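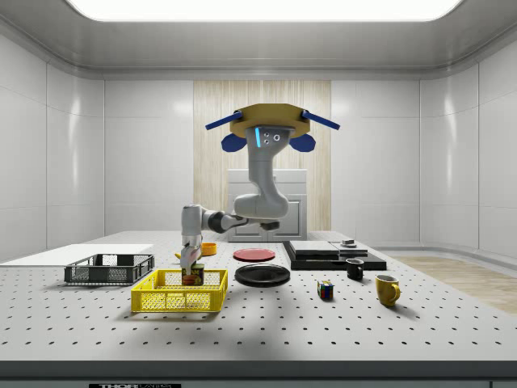
About Putow

Putow is a small school for adults who want to learn bookkeeping. We teach evening classes in Girkberg, over the old Natix showroom, and we have 9 students to a class because that is how many desks fit without somebody sitting in the doorway.

You have probably read a few pages like this one already. Most schools will tell you they change lives. We are wary of that kind of talk. Some of our students finish the course and get a better job. Some finish and keep the job they had, with fewer late nights in April. A few quit in the second month, usually when we get to accruals, and we would like to have fewer of those.

How we started

Chepkoech Biwott ran the accounts at Tanui, a feed and seed wholesaler, for most of her working life. She hired people with certificates who could not reconcile a bank statement. After the third or fourth of these she stopped asking where applicants had studied and handed them a shoebox of receipts instead. The shoebox became our entrance exercise and later the whole first month of the course. It isn't graded. We just want to see what you do with the gas receipt that has no date on it.

What we teach

The main course takes 46 weeks. People ask why it can't be done in six, as advertised elsewhere. Maybe it can, for somebody who has already kept books. We haven't seen it work for beginners and we've stopped trying to squeeze it.

You start on paper. Ledgers, pencils, a calculator with big keys. Software comes in after that, and we don't teach one program as though the others will vanish. Screens get redesigned every year or so and a debit stays a debit. Payroll and sales tax have their own sections, with the forms as they are now, and we reprint the handouts each March when we've been through the changes.

Classes start at 6:30 p.m. There is coffee. Parking behind the building is free after six but the lot floods in heavy rain, so use the street.

What we don't promise

We don't have a job placement rate to show you. We looked into publishing one and found that schools count it in very different ways. One counted a graduate who went back to her old shift at a bakery. Until we can come up with a figure we'd believe ourselves, we are leaving it off.

We also don't offer a discount for signing up today. The price is the same next week. Sit in on a class first, any class except the exam ones, and look through a student's ledger if they'll let you.

The teachers

There are 4 of us, all still doing somebody's books during the day. Chepkoech teaches the first term and marks in green ink. If you write to the office, she is also likely to be the one who writes back, and it may take her a couple of days around quarter end.

New classes begin in September and January.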